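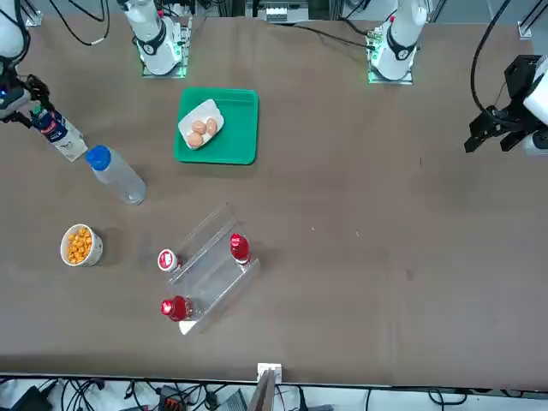
Gripper keeps dropping cartons but does fine with bottles, is it the fingers or the force?

Seidu Baidoo
3rd July

Hello everyone, and thank you in advance for your patience with a long-winded beginner! We have two arms on one table and have been practicing with groceries: a small milk carton, water bottle, cheese puffs in a paper cup, eggs. I've been comparing the parallel jaws from Hurdale with a softer pair from Brirkemar. The Hurdale jaws hold bottles beautifully, but a full carton slips if I grip lightly and buckles if I grip harder. The soft ones are kinder to cartons but slow to let go. Would you change the fingers first, or the settings?

Mensah

Fingers first, my friend. I fought with the force setting all through June and wish I had that month back. Stick thin rubber pads on the Hurdale jaws, then take the carton low down, near its base, where the folded board is stiffest. Use the same 5 items in the same order for both grippers, or you'll never trust your own notes. And please leave the eggs until last (ask me how I know).

kultus_fan

get the soft ones, had mine for ages no problems

Seidu Baidoo

Thank you both so much! Pads are on and I've done 6 tries gripping low. One slip, and no crushed corners so far. I'll try the Brirkemar pair the same way next and write it up in this thread.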